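Wustby, October 9, 2025

Tarkudach Audio today began selling the Arkeo, a two-way bookshelf speaker with no claims about "hidden detail."

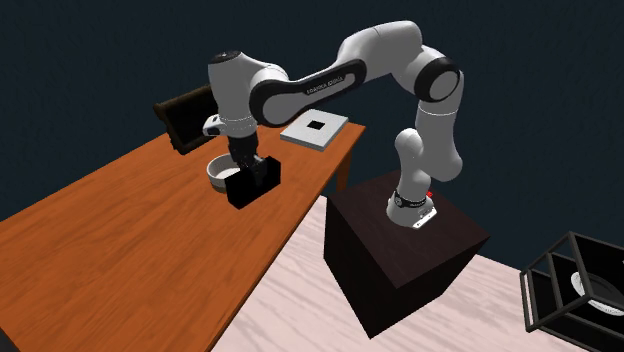 The company does not expect anyone to hear a $2,000 speaker cable through it. "We tried 20 cables and I couldn't pick one from another," said designer Defne Bilgin. "Maybe you can. I have my doubts."

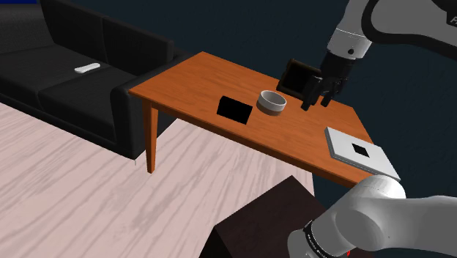
Wooden table with a black box and a round, shallow bowl.

Cabinets are veneered, and Tarkudach makes no promise that the veneer changes the sound. Break-in time is listed as zero. 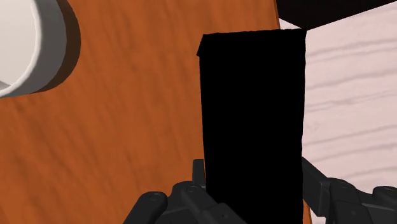 Dealers may lend a pair for 40 days. A matching stand, the Yurt, is due in December.

Press contact: Treasa Scanlon, Tarkudach Audio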